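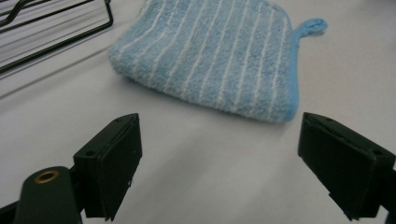 2 min read

26th May

Hardness at the kitchen tap was 300 mg/l again this morning, tested with the Zamani drops. The sample was taken before anyone had run the water. Pledidell is on chalk and the figure barely moves from one season to the next, so I shall stop testing the raw supply every week and do it monthly from June.

The Gilis softener is another matter. The meter shows 1832 litres since the last regeneration, and the softened side should still read close to nil at that volume. It took three drops to turn the sample, and three drops again when I repeated it with a rinsed tube. Either the resin is tired or hard water is getting past a worn seal in the bypass valve. I suspect the valve. It has been stiff since the winter and the lever no longer sits square to the body when closed.

Glasses are the first thing to show it. They dry with a faint ring at the base, and the kettle has a grey skin on the element that was not there a month ago. Vinegar shifts it. I used one part to two of water, left it for 15 minutes and rinsed twice.
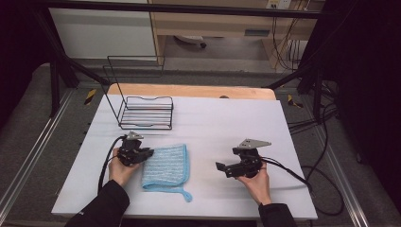

Cikik quoted £149 for a replacement valve, delivery extra. The seal kit is far cheaper but they could not say whether it fits the older body, and the drawing in the Gilis manual shows two versions with the same part number. I have measured the spindle and will send them the size tomorrow. If the kit is right, the job is an hour with the stopcock shut - longer if the lower union has seized, as it did last time.

Salt level is down to a hand's width above the plate. No bridging when I pushed the rod through. I have switched to block salt in the past and found no difference in the readings, only in the state of my back. 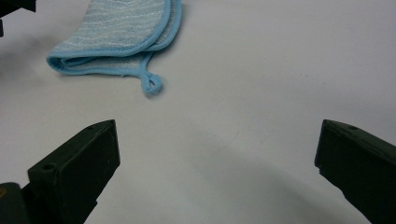 To do before the valve comes out

Run a manual regeneration overnight and test again at first draw. If it still takes three drops, the resin has had its chance.

Close the bypass fully and see whether the meter creeps with all taps shut.

Find the large spanner. Last seen under the stairs - not there now.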